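Open day at the Kisesholm lab: my notes on the microwave demonstration

Posted in: Visits and events

polder_marta
Tuesday, 19:40

I promised some of you to write about the open day, so I do it now while I still remember. The two-arm station with the microwave was the one I had come for, and I stood near it for most of the afternoon. 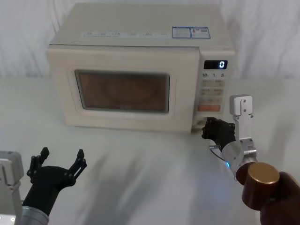
benchdog
Tuesday, 20:02

Was this the Porix station? I read on their notice board that they had changed the control software in April, and I would like to know if it made any difference to the speed. Last year I found it painfully slow.

polder_marta
Tuesday, 20:15

Yes, it was Porix. I was not there last year so I can't compare, but it was still slow in my opinion. Each round was to open the door, put a bowl inside, close the door and press the start button. They did 8 rounds while I watched, and 4 of them went from beginning to end without a person touching anything. In the others somebody had to move the bowl or start the arm again.

The buttons have Chinese-style characters on them. I asked if the robot must read them. Shih-chieh Fung, who explained the station to us, told me that it does not read anything, it has learned from people who moved the arms by hand in many sessions. They have 1,694 recorded sessions for this task and they want to reach 3,000 before they try it with a second microwave.

halfstep
Tuesday, 20:31

Four out of eight is not so impressive for an open day. Usually they choose the tasks which work.

grete_ok
Tuesday, 20:48

I disagree with halfstep. I was in the group at two o'clock and I liked very much that they let it fail in front of us. At the Clesau visit the robot was behind glass, it did the same movement the whole day, and when a child asked to put the cup in another place the answer was no. I learned nothing there.

halfstep
Tuesday, 20:55

Fair enough about Clesau, I was also there and I was bored. But a microwave door is not a difficult thing. My question is why you need two arms, a white cloth, a curtain and so many sessions for it. In a real kitchen there is a kettle beside it and a bread bag on top.

polder_marta
Tuesday, 21:10

About the second arm: it carries the bowl. The first one works at the door, so they do not need to put the bowl down in between. I asked about the white background also. The answer was that they start plain and add other objects later. If this is a good method I can't judge.

What surprised me was the door. I thought pressing the button would be the hard part, but most of the trouble came when the fingers had to find the edge of the door. One time they slipped from it three times in a row and a man behind me said "come on, come on" in a very low voice.

benchdog
Tuesday, 21:22

Edges are always bad. We have a Cavalcanti gripper at work, only for boxes, and as soon as the box has a rounded corner we get a stop. Did you see which fingers they use? Are there rubber pads?

polder_marta
Tuesday, 21:30

The grippers are black with long fingers made in segments, with small pins in the joints. I did not look for pads, sorry. Perhaps somebody else did.

h_furtado
Tuesday, 22:05

Hello, I am Heloísa Furtado, I helped at the entrance and at the next station, so please take this as half an answer. The pads are changed quite often and I don't know which ones were on that day. For halfstep: the kettle and the bread bag are planned, but I can't promise when. You can write to the address on the leaflet and Shih-chieh will reply, he is only slow with it.

halfstep
Tuesday, 22:12

Thank you, I will write. I still think two arms are too many.

grete_ok
Tuesday, 22:20

Does anyone know if the leaflet is also online? I left mine on the bus.

h_furtado
Tuesday, 22:26

Not yet. Send me a message with your e-mail and I will scan it for you.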